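Bokgate Poetry Chapbook Index

A plain-text catalog of small press poetry chapbooks about work and working life. It lists the books and indexes their poems by subject. It does not include the poems themselves.

Version of Nov 21, 2021
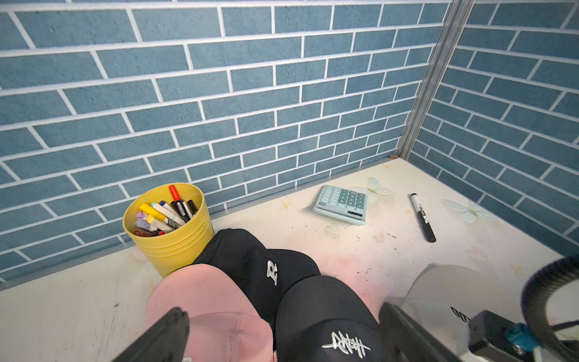
What is in it

chapbooks.csv has one row per chapbook: title, author, press, year, page count, binding.
poems.csv has one row per poem, some 700 in all, with a first line and up to 5 subject terms.
presses.csv lists the presses, including Trondari and Flarkia, with the years they were active where we know them.

How it was made

Entries were typed from the printed books. Where the cover and the title page disagree, the title page wins and the cover title goes in the notes column. Untitled poems are entered by first line in square brackets. Names keep their accents, so search for Triệu and not Trieu. 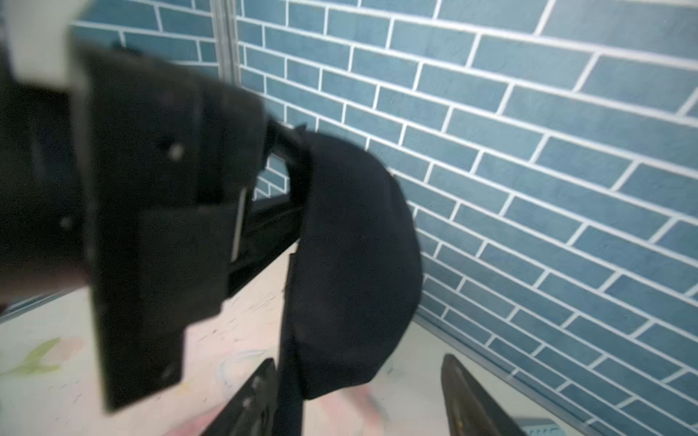 Bokgate Library, Small Press and Periodicals Department

Subject terms

We use a short list of our own: foundry, docks, kitchen, office, farm, layoffs, injury, night shift and so on. The full list is in terms.txt. A poem about losing a job is tagged "layoffs" even if the word never appears in it. Tagging was done by Lilian Nyanda, and borderline cases are marked with a question mark.

Known problems

Many chapbooks carry no date. A year in parentheses is a guess from the author's other books.
Reprints from Flarkia are sometimes entered twice.
Page counts leave out blank pages in the early rows and include them in the later ones. This will be fixed in the December update.

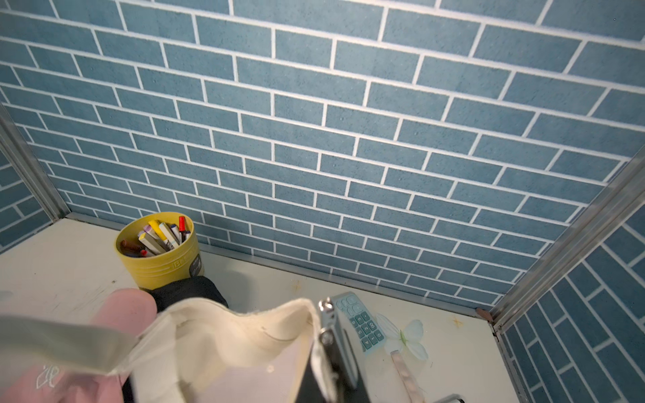
Blue brick-pattern walls with metal corner trim.

Use

The index may be copied and changed freely with credit to the department. First lines longer than 20 words have been shortened. Send corrections with the row number and the press name.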